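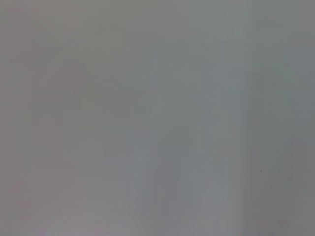

Gray, leaning pink toward the left.

How to test a gray paint before you buy the gallon

Grays cause more repaints than any other color I deal with. On the card they look neutral. On four walls the undertone comes forward, and it is usually pink, green or blue. A week of testing will show you which one you have.

What you need
Sample pots of two or three grays
White poster board, one sheet per color
A small foam roller and tray
Painter's tape
A sheet of plain printer paper

Step 1. Roll the boards
Put two coats on each board, right out to the edges, and let the first coat dry fully before the second. Leave the boards overnight. Write the name and number on the back in pencil. I once had two boards from Bevolar, 81 and 644, and mixed them up because I had labeled only one.

Step 2. Check against white
Hold the printer paper flat against the dry board. Next to true white, a pink gray looks faintly like putty and a green gray looks like wet cement. If you can't tell, put two boards side by side. The difference between them shows up faster than the color of either one.

Step 3. Move them around
Tape the first board next to a window, then on the wall opposite, then in the darkest corner. Look at it in the morning, at midday and after 7 p.m. with the lamps on. Warm bulbs bring pink forward. North light brings out blue.
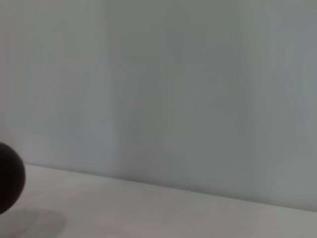
Kavitha Iyengar wrote in to say she skips the boards and paints straight on the wall, because the old color around the patch tells her more than white board does. That works if you are keeping the other walls as they are. If the whole room is changing, the old color will mislead you, and the thick edges of the patch can show through the new coat unless you sand them.

Step 4. Put it next to what stays
Floors, counters and tile are not going anywhere, so set a board down flat on each of them. A gray that is fine above a white counter can turn lilac over yellow oak.
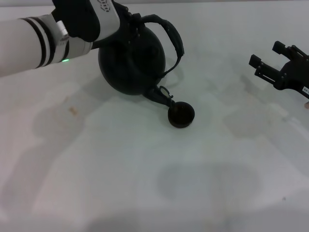 Small things you use every day matter less, but large curtains and rugs should be checked the same way — in daylight first, then under the lamps.

Step 5. Buy from one batch
Once you have decided, get all of the paint at the same time and check that the batch numbers match. If they don't, pour the cans together in a big bucket and stir well. Keep the board. You will want it when you need to touch up a scuff.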